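Teleop notebook, kitchen bench, December

Carried on with the stovetop set for the Nodano arm. Task as written on the sheet: take one utensil out of the dark pot by its wooden handle, lift clear, place on the counter, release. Demonstrations by remote control from the Tasolell leader arm, with hand guiding as a fallback for the approach. Target for the set is 100 accepted episodes. Stood at 31 when I shut down.

Settings at start, unchanged from last entry except the grip limit:
- leader to follower scaling 1:1 in translation, wrist rotation reduced
- grip force limit dropped one step, handles were being twisted at the higher setting
- wrist camera exposure locked, auto off
- episode timeout 2,000 control steps

Leader arm calibration drifted over the morning. The follower settled low of the commanded height by a consistent offset, worst with the elbow extended. Rehomed both arms and the offset cleared. It came back after lunch, smaller. I suspect the Perrin joint encoder on the leader, third axis. Not yet swapped. Anyone using the rig before then should rehome at the start of each block and write the time in the margin.

Hand guiding: tried it for the first part of the approach, arm in gravity compensation, one hand on the forearm and the other off to the side. Trajectories are smoother than remote control but the operator's sleeve gets into the wrist view. Two of these went to the reject folder for that. If we use hand guiding at all it should be recorded as waypoints and played back with hands clear, so the camera stream is taken on the playback pass. Playback repeatability is fine for free motion. I would not trust it for the grasp.

Grasp notes. The two handles lean apart in a narrow V, so there is usually one that can be closed on without touching the other. Operators pick whichever looks easier through the wrist view, and the choice is not labelled. Breloda's logging tool has a free text field per episode; from the next block, enter L or R there. Without it the policy will likely average the two and close on the gap.
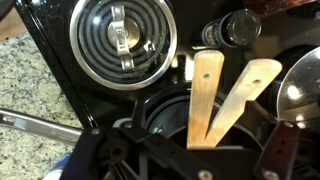
Page last changed: December, 4:40 pm

Reflections are the other problem. The glass lids throw hard white spots off the stovetop, and the gripper fills the bottom of the view and hides the lower ends of the handles. The operator is working from the upper part of each handle only. I aim for the stretch just below the small hole and come in slowly, fingers square to the flat of the wider one. The paler handle leans hard to the right and needs the wrist rolled before descent. Rolling during descent clips the rim of the pot.

Leave the lids in place. They are part of the set and the earlier episodes have clutter on the stove as well.

To do:
- swap leader encoder, axis 3
- add L/R field to the episode sheet
- recheck grip limit with the paler handle
- back up the morning block, the drive was nearly full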